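# The Long Life of the Shape Sorter

My mother kept ours in the cupboard under the stairs, behind the hoover, and long after we had all grown out of it you could hear it before you saw it – a rattle, a thump, and then a sort of outraged silence when a piece wouldn't go. I suspect most households have had one at some point. Toys come and go at a terrible rate, but the shape sorter stays, handed down to cousins or left in a box at the church hall in Simcombe, where I counted four of them last July, every one with something missing.

The missing piece is nearly always the cylinder. It rolls, of course, and it rolls under the heaviest furniture in the house. It is also the piece that children love first, and I have a good deal of sympathy with them. A star has to be turned until its points agree with the hole, and a square wants its corners minded, but a cylinder stood on end can face any way it pleases. 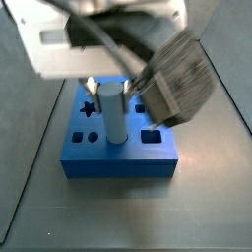
Even so, there is more to it than dropping the thing in. It has to be held upright, for one, and a small child will usually arrive with it tilted, so that it catches on the rim and sticks there. Watch them for a while and you'll see the grip move further up the piece, and the wrist straighten, and the breath being held (mine, generally, as much as theirs!).

The old wooden sorters I remember were boxes with a lid, and the pleasure was in the piece vanishing altogether. I have come round to the solid kind, a thick slab where the shape sits in its hole and stands proud of the top, so that there is something to show for the effort. A good one mixes its holes up a bit, too. I like a big round one in the middle for confidence, a star to one side for pride, and then a few little ones in twos and threes to slow everybody down.

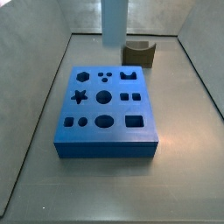 One reader in Fukenness wrote that she never let her three start with all the pieces out at once, and that two on the rug and the rest in a biscuit tin saved a great many tears before tea. Her youngest, she added, went straight for the tin every time and had to be bribed with toast.

I have tried the biscuit tin method since, on a visiting nephew, and it does work, at least until he learns where the tin is kept. I would only add that the block ought to go on something flat and bare. A rug is kinder to the knees, but the block rocks about on it, and a floor or a plain table gives a small person a fair chance. Keep it to one colour if you can, as well. With a plain blue block there are no painted hints around the holes, and the shapes have to be looked at properly.

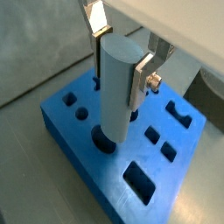 There is a moment just before a piece goes home that I never tire of, when its end is over the hole and might still catch on the edge. Some children let go too early and some push too hard. My nephew does both, in that order, and then hands the piece to me as though I had made it. We take turns after that, and I'm not allowed the star.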